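10/22/26

Third pass on the Tlapale listing and I think we finally have a page that sounds like the apartment. Writing this up now before I forget what I changed, and so Uriel doesn't have to dig through the version history again (sorry about last time).

Where we left it: the old text had the square footage in the first line, then the building amenities, then the view, and the sleeping arrangements way down under the house rules. Guests kept messaging us to ask how many beds there are. I went through the inbox from June onward and it's the same few questions over and over - beds, parking, stairs, is the terrace shared. All four are answered in the listing! They're just buried where people have stopped reading.

So version C goes like this:

- First line: two bedrooms, sleeps five, private terrace, third floor with elevator.
- Second line: what's in walking distance, with the bakery and the Saturday market and nothing else.
- Then a short paragraph per room, in the order you'd walk through it with a suitcase.
- Parking gets its own line in capitals. I hate it, but it stays until the parking messages dry up.
- House rules at the end, same as before, minus the paragraph on candles that we had in there twice.

I cut the word "luxurious" everywhere. It was in there seven times, once about the hand soap. Aurelio wanted to keep one for the headline and we went back and forth on it over lunch, and the headline now says "Quiet two-bedroom with terrace," which neither of us loves. Open to ideas, keep it under 50 characters or the phone app chops the end off.

Numbers from the two live versions, for the record. Version A (the old one) got 613 page views over its run and version B got 568, so close enough to compare. Inquiries were better on B, but a good chunk of those were people asking about the terrace, so I'm not calling it a win yet. I'd like to see C run for 30 days untouched. Untouched means untouched, me included. I know I changed the price on B halfway through and muddied everything.

Price: we're at 169 a night with the cleaning fee separate. I tried writing it with the fee folded in and the page looks so much more expensive in search, even though the guest pays the same thing in the end. Left it separate for now. I don't feel great about it, and if we get even one grumpy message about the total at checkout I'm folding it in. 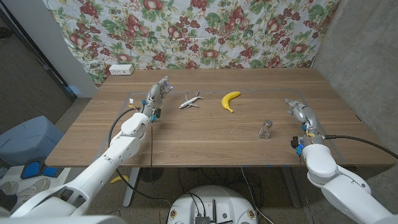

Okay, Brollordale. Different animal altogether. It's the ground floor unit with the little yard, and the owner sent us her own description, two full pages, very loving, with the history of the tile in the entryway. I don't want to lose all of that. It's nicer than anything I'd write. But it can't be the opening, because a family looking for a place to sleep on a long weekend isn't going to read through the tile to find out if there's a crib (there is a crib, plus a high chair, and she mentions them on page two).

What I did was pull the practical stuff to the top and keep her voice for the section on the yard and the kitchen. I only touched commas. She writes things like "the lemon tree is generous but please ask her first," and I'd fight anyone who wants to edit that.

Things still missing for Brollordale:

- Does the gas heater run on a timer or does the guest have to switch it? Her text says both, in different places.
- Width of the front door. We've had a wheelchair question and I answered "should be fine," which was lazy of me. Somebody please take a tape measure.
- The second bathroom. Is it a bathroom or a half bath? She calls it "the small bath" and there's no shower on the old floor plan.
- Wi-Fi speed. Uriel ran a test on his phone from the yard and it was awful, but the yard is the far end of the place. Needs one from the bedroom.

Until the bathroom thing is settled I have it down as one and a half. Better to be pleasantly surprised than to show up with in-laws.

Now the software grumbling. We moved the calendar to Pristico on Monday and it mostly works. It pulls bookings in from both sites and blocks the dates, and I haven't seen a double booking since. What it doesn't do is carry over the minimum stay. Tlapale is set to three nights on our side and Pristico pushed it out as one, so we got a single-night request on a Friday, right in front of a week-long booking. I declined it, wrote them a nice note, and set the minimum by hand on both sites. Check yours if you're looking after any of the other units! It won't warn you.

Also, if you type a line break in the description box in Pristico, it shows up as a double break on one site and vanishes completely on the other. I lost a good half hour to that. My workaround is to write everything in plain text first, paste it in one paragraph at a time, and look at it on my phone before I save. Clunky, but the room-by-room bit finally looks right.

Small stuff while I'm here:

- The check-in message still has the old lockbox code in the Spanish version. Fixed in English, not in Spanish. Uriel, could you take that one, you'll do it better than me.
- Flesitska wants our sheet order by the end of the month. Queens only, we have plenty of twins. Their white runs a bit creamy next to the ones we have, so let's not mix them on the same bed.
- I rewrote the bit about trash pickup again. If it's still confusing I give up and we draw a map.
- Somebody asked if "steps from the park" means actual steps. There are steps. I took the phrase out and wrote "five-minute walk, some stairs."

Tomorrow: version C goes live in the morning once Aurelio has read it with fresh eyes, then I'll call the Brollordale owner about the heater and the small bath. I want to read her yard section back to her over the phone too, so she can hear that it's all still there.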